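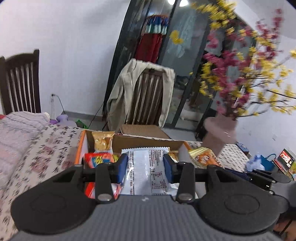 On Wednesday afternoon I attended the July open day at Stadesier, where the Sulemana project is collecting demonstrations of household handling tasks. I had been invited in my capacity as a governor of a further education college which is considering a short course in practical robotics, and I set down my notes on this page for colleagues and for any regular readers with an interest in the subject.

Visitors were received at 2 p.m. and divided into two parties. Ours was taken first to hear a short talk by Stamatia Chrysikopoulos, who directs the project. She explained that the people who record the demonstrations do not operate a robot at all. They hold a pair of grippers, one in each hand, and carry out the task as they would at home. The recordings are later used to train a robot arm fitted with the same fingers. The method is considerably cheaper than placing a full machine in every room, and it allows the work to be done in ordinary surroundings.

The task chosen for the afternoon was the handling of wrapped snacks at a box on a dining table. I confess that I had expected something grander. Ms Chrysikopoulos was asked by one member of our party why so much effort should be given to packets, and her reply was the most instructive part of the visit. A sealed packet has no fixed shape. It creases where it is held, it shines under a lamp, and its contents move about inside it. A finger that closes a little too far may crush what is within, and one that closes too little will let it slip. The small white packet held between the two blue pads illustrates the matter well enough. Its neighbours in the box were red and gold, some with a good deal of glossy print, and each presents the same difficulty in a slightly different form.

The table had been left as a household would leave it, with a patterned cloth, a tall pink vase of yellow and magenta blossom, and a jacket over the back of one of the chairs. I was told that this is deliberate policy. Recordings made at a bare bench were found to be of limited use once a robot was taken elsewhere, and the project now asks that rooms be kept as they are.

Each person recording is asked to complete 60 demonstrations in a session, with a rest at the halfway point. The target for this task is 1000, of which 79 had been accepted by the morning of our visit. A demonstration is rejected if a packet is dropped outside the working area or if the fingers are out of view for too long. The checking is done by hand, using a program called Serko, and the member of staff responsible for it showed us both an accepted recording and a rejected one. I could not tell them apart until the fault was pointed out to me.

Visitors were then permitted to try the grippers for themselves. The instrument is lighter than it looks, although my wrist was tired within a few minutes. The chief difficulty is one of judgement. One is accustomed to feeling a packet through the fingertips, and with the grippers one must rely very largely on sight. I managed four packets before yielding my place. A gentleman from Sulletti, who had plainly done this before, was a good deal quicker.

Tea was served at half past three, and there was time for questions. I asked about the training required of new recorders and was informed that one morning is normally sufficient. I also asked whether students under eighteen might take part. The project has no settled view on this at present, and Ms Chrysikopoulos undertook to write to the college before the autumn term.

I should record two reservations. The room was small for the number invited, and those standing at the back saw little of the table. The printed notes also assumed a knowledge of terms which had not been explained in the talk. I have mentioned both points to the organisers, who received them courteously.

A further open day is planned, at which the trained arm is to be shown attempting the same task. I have asked for three places. Colleagues who wish to attend should let me know, stating whether they require parking.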